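Caring for Plywood Work Surfaces at Home
Household Advice Sheet, Bokovthorpe Home Workshop Service
Reviewed October 23, 2024

Plain plywood boards are among the most economical ways to cover a work table. They protect the table beneath, they can be replaced one at a time, and they provide a pale, even background against which small parts are easily found. The following guidance is intended for residents who have set up a work table in a spare room, garage or enclosed verandah. It also applies to tables borrowed through the Jetham branch.

Choosing and laying boards

Measure the table top before purchasing. Two boards are generally easier to manage than one full sheet, particularly in a narrow room. A wider board should be laid at the front, where most of the work is done, with a narrower board behind it for items that need to stay within reach. Boards should meet squarely and should not rock. If a corner lifts, place the board with the bow facing up and weigh it down overnight.

Sand all exposed edges with a medium paper, followed by a fine one. The front edge deserves particular attention, as forearms rest on it for long periods. Residents who prefer not to sand may cover rough sections with cloth tape, renewed whenever it begins to curl.

Sealing

Unsealed plywood marks readily. Two thin coats of a clear water-based finish are recommended, with a light sanding between them. Allow the boards to cure fully before placing plastic items on them; soft plastics left on a fresh finish may bond to it and leave a coloured stain. Boards used only for dry work may be left bare, provided that spills are blotted at once.

Daily cleaning

Sweep the surface with a soft brush, working from the back board to the front. Wipe with a cloth that has been wrung out well. Water must not be allowed to sit in the join between boards, where it will raise the grain and, in time, separate the layers. Pencil lines can be removed with a white eraser. Tape residue should be lifted with a plastic scraper and a little eucalyptus oil, then wiped clean.

Small parts and loose items

– Keep toy pieces, counters and similar items in clear plastic bags, so that the contents can be identified without tipping them out.
– Return small electronic components to a lidded tray at the end of each session. They are easily swept off with the dust.
– Keep books and manuals on the rear board, away from glue and finishes.
– Stand tall items towards the back, and check that they do not obstruct a window that must be opened.

Cables

Cables that cross a work surface should be given enough slack to move freely and should not pass over a sharp board edge. Where a cable must hang below the table, gather it with a reusable tie. Thin wires tangle quickly and are best wound separately. Disconnect powered equipment before the boards are cleaned or lifted.

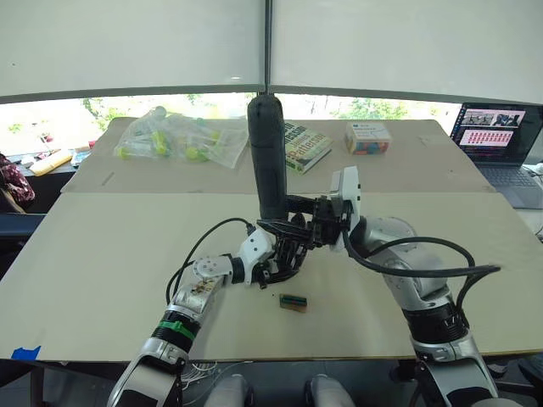
A work table laid with two pale plywood boards, the wider at the front. A clear bag of green and yellow plastic toy pieces and a hardcover book are kept on the rear board.

Replacing a board

A board should be replaced when its layers begin to part or when the surface can no longer be sanded flat. Turning a board over will often extend its life considerably. Offcuts in good condition may be left at the Ó Gríofa Hall collection point, which has accepted almost 2000 pieces to date. Painted or oil-soaked boards are not accepted and should be taken to the Jetham transfer station.

Tables on loan must be returned with their original boards. Replacement boards are available from the service counter, 111 Vundus Road, Bokovthorpe. Please bring your measurements in millimetres.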